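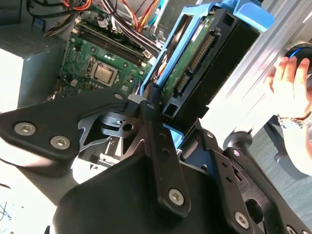

The Forever Fabric Problem

Craig Cowie has 212 yards of cotton in his back bedroom, and he would like to know what it was all for.

He bought most of it in a two-year stretch when every new line seemed to come with a deadline. Preorder closes Friday. Last bolts. Never to be reprinted. The fabric was Munro, mainly, the small-scale florals that quilters in his guild were trading like baseball cards, plus a shelf of Duteck solids because a pattern told him to. He has made four quilts since. Three used fabric he bought specially.

"I'd go in the room, look at all of it, and then order something," he says.

Quilting has always had stashes. My grandmother kept hers in a dresser and nobody held a meeting over it. What has changed is how hard we're being sold the idea that a stash is a plan. The newest version is the "forever bundle," a box of precuts that promises to go with everything you own and everything you will ever buy. Itmont launched one this spring. Beto followed in June with a bigger box at a bigger price, 50 fat quarters in what the leaflet calls foundation tones.

I bought both, with my own money, and I've been sewing from them since. I wanted to see if foundation tones meant anything more than gray.

Some of it is fine. The Itmont cotton presses flat and takes a needle well, and I got a decent Ohio Star out of it on the first evening. The Beto cuts were less impressive. I measured all 50 and found 15 that were short on one side, a couple by enough to matter if you're cutting tight. A seasoned quilter will square up first and shrug. A beginner will follow the pattern, run out, and assume she did it wrong.

The "goes with everything" claim is where I lose patience. I laid the foundation tones next to scraps from my own bins and they went with the gray ones. Next to a warm cream they looked like dishwater. Next to a good 1930s reproduction print they looked worse. Any quilter could have told them that neutrals lean warm or cool, and most of these lean cool. 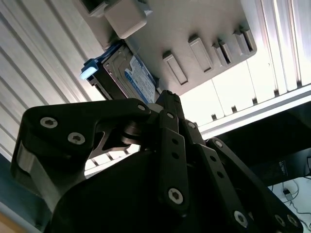
Inside the drive bay.

Morven Gourlay has taught piecing for years and has stronger views than mine. She keeps a class swatch book with 107 neutrals in it, every one from somebody's leftovers, and she makes new students match a print against it before they're allowed to shop.

"They come in thinking they need a background fabric," she says. "Most of them have one at home. It might be an old sheet."

I pushed her on the sheet. A tightly woven sheet can be a misery to hand quilt, and I've bent needles on a few. She gave me that one, but said she'd still take it for machine piecing over a box chosen by someone who has never seen her prints. I can't really argue.

There is a case for the bundles. If you live two hours from a fabric store, a box on the porch is worth something, and matching colors from a phone screen is a gamble - I've lost that bet plenty of times. What I don't accept is the word forever. Dye lots change. So does taste, and faster than the companies would like us to notice when they're selling us last year's must-have at half off.

Craig has stopped buying for now. He's cutting the Munro florals into strips and sewing them together in whatever order they come off the pile, with an unbleached muslin he found at the bottom of a bin. He showed me the first few rows. The colors fight a bit toward the left side, and he's thinking of leaving them that way.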